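Trellico - Automation working group
Minutes of the Friday meeting, November

The meeting opened at 9:30. The minutes of the last meeting were accepted with one correction: the spare parts shelf is in hall 2, not in hall 3.

1. Chores at home
The group had read the report from Atis on folding towels and loading a dishwasher. The opinion was divided. Two members think that towels are nearly solved if the towels are all of one size. The others answered that no home has such towels. It was agreed that household work stays outside our plan for next year, but we continue to read the reports.

2. Shop floor
The packing line wants a machine that closes cartons. This exists already and can be bought, so it is not a question for this group. Sweeping between the benches was also discussed. The sweeping machine stops at every cable, and a person must go and free it. The line will first put the cables up, then we look again.

3. Taking apart old computers
This was the longest item. The store holds 571 old boards, and Fuvik will take 200 of them in the first lot if the processors and memory are removed. By hand the work is easy but dull, and people do not want to do it for a full shift. 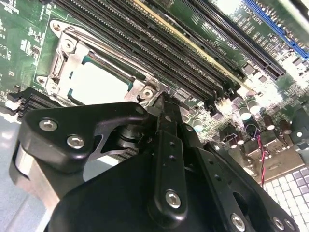
The main difficulty is the space around the processor socket. The lever is thin, the memory slots are near, and the fingers of a gripper are thick compared with a human finger. Strong light on bare metal is also a problem for the camera - a shiny lid can look simply white. One member asked if a lamp with softer light would be enough. We do not know yet.

It was proposed to spend 3000 on narrower fingertips and a better lamp. The offer we received is 3867, with delivery. The group did not approve the higher sum and will ask for a new offer without the lamp.

4. Other business
The bench in hall 2 must be free before the next meeting. Closed at 10:50.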